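Notes for the August group talk, 20 minutes plus questions. Slides are numbered in the deck, not here.

**Opening**

Start with the task: laundry between a basket and a front loader, one arm, one gripper. Say early that this is a talk about labeling. The policy is the same one Evelien Van Damme showed in spring.

Problem: our old success label was set per grasp. The gripper closes, something comes up, the grasp counts. With cloth that label is wrong a lot, and always in the same way. Two pieces come up together and get logged as one.

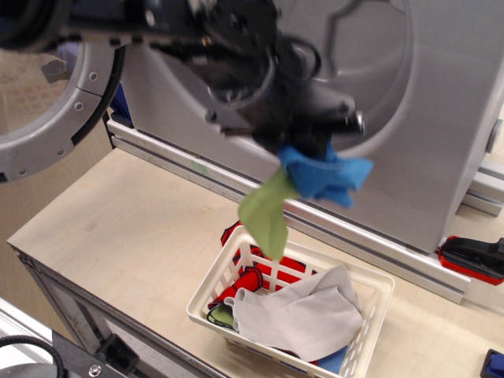
So we relabeled. 1430 grasps from the Saststead bench, each one marked as none, single or multiple. Erdal Uysal and I did the first 700 separately, then compared and argued. Most arguments were over small pieces hanging from a bigger one – is that a grasp or a passenger? We settled on: if it leaves the surface, it counts.

**Method** (go slowly)

- Retrained the grasp scorer on the three-way label. Same network, same inputs.
- Held out 100 grasps, never used for tuning.
- At run time, a "multiple" prediction does not stop the arm. It only changes what the planner expects to be left behind.

Pause on that last point. People assume we reject double grasps. We tried it, and the arm spent its time putting cloth down and picking it up again.

**What changed**

The planner no longer goes back for a piece that has already moved. Show the Rallomik timeline plot here. Point at the flat section, then at the same section after relabeling. Don't read out the axis labels.

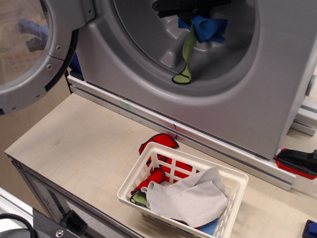 Oğuzhan Başaran objected at the dry run that a passenger can fall off on the way, so the label should be set at release and not at lift. Fair point. We now store both, but only the lift label was used for the results in this talk. Say so before someone asks.

**Limits**

- One machine, one basket shape, small cloths. No sheets, no socks.
- The scorer is weak when two pieces have similar colors.
- 50 of the relabeled grasps are still disputed. They are left out of training, and they are in the release with a flag.

**Close**

Label files go up on the Flukico server after the talk. Thank Catinca Văduva for the relabeling tool. If time is short, skip the backup slides and go straight to questions.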